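Skip to content
Search this site Type a word and press Enter
Menu Visits Questions Contact

We use cookies to remember your settings. Accept all / Manage

Open day at Zesatbridge: questions people keep sending me

Is it worth the trip?

If you like robots, yes. If you expect a machine that will cook your dinner, save the gas. What Zesatbridge calls its kitchen demo is a white arm with a black gripper, working over a table of toy food.

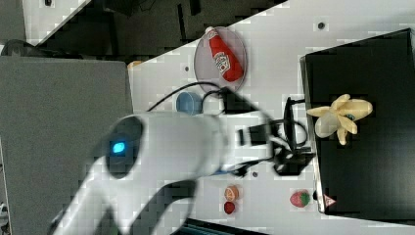 BEFORE YOU GO

How long does it take?

The tour lasts 57 minutes and the arm gets a small part of that. The rest is a talk, with a lot of slides about Skonham, their control software. I'd have traded most of those for more time at the table.

Is the food real?

No. Toy strawberry, toy orange half, a ketchup bottle on its side on a plate. The mint-green colander and pot are toys too. Real fruit bruises and rolls, and I'd like to see them try it.
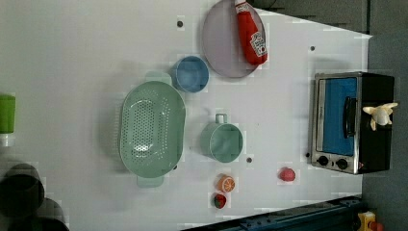 AT THE TABLE

Does the arm decide for itself what to pick up?

I asked twice. The first answer was "it's learned," and the second was a longer version of the first. Bamwood, the partner firm, claims 170 kitchen tasks. We were shown 2.

Can visitors move things around?

Not on our tour. I asked if the orange could go on the other side of the plate and was told there wasn't time. 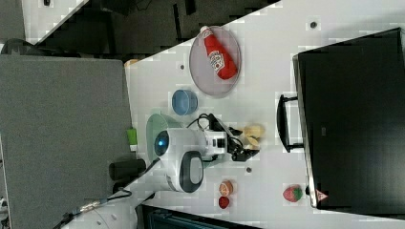
Answers by Areeba Satti
Last checked 7th October

How close can you stand?

Close enough to see the cables looping over the gripper. Try to get to the front, as the second row sees mostly shoulders. My group had 51 people in it, too many for one table.

What should I ask them?

Ask how often it drops things, and ask for a number.
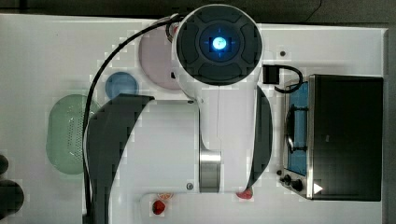 Ask too what happens when the lights change or a plate has been shifted a few inches. The Sarantis arm I saw last year had a good answer to that one, on paper at least.

Comments (3)

tollgate_r: Went with my dad. He wanted to know who does the dishes.

Marnie P.: A bit harsh? They let my kids ask loads of questions.

Areeba Satti: Fair enough, Marnie. Did they get any answers?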